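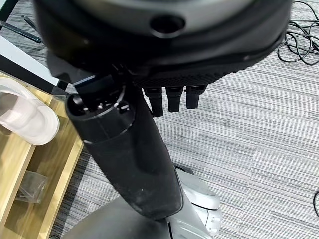
View from the wrist camera, with shelf and carpet.

Kirnideo grasping project: minutes of the progress meeting, January 2018

Matúš Michalík in the chair. Apologies from Jindby, whose train had other plans.

1. Minutes of the December meeting
Agreed, once "groping" had been changed to "gripping" throughout.

2. Wrist camera result
Matúš presented the comparison. Of 1431 recorded grasps, 932 could be labelled from the wrist view alone. The rest went to a second person, who disagreed with the first about 70 of them and with the labelling guide about most things.
The method as it stands: one operator drives, the wrist view is saved throughout, and the label is given the next day by somebody who did not drive. Kováčik asked whether the wait matters. Matúš said drivers mark their own work kindly on the day. This was not disputed by any of the drivers present.

3. Clear plastic
The bag on the lower shelf was discussed at greater length than any bag deserves. Clear items account for most of the second-opinion pile. Kováčik wants them reported separately. Matúš would like them in the main table, where they can embarrass us properly. Agreed to do both.

4. Carpet
Tesport's reviewer asked if the grey stripes help the tracking. We don't know. Test on a plain floor before anyone writes a paragraph about it.

Actions
Matúš: rewrite section 3 of the labelling guide.
Kováčik: separate table for clear items.
Jindby: plain floor, in absence.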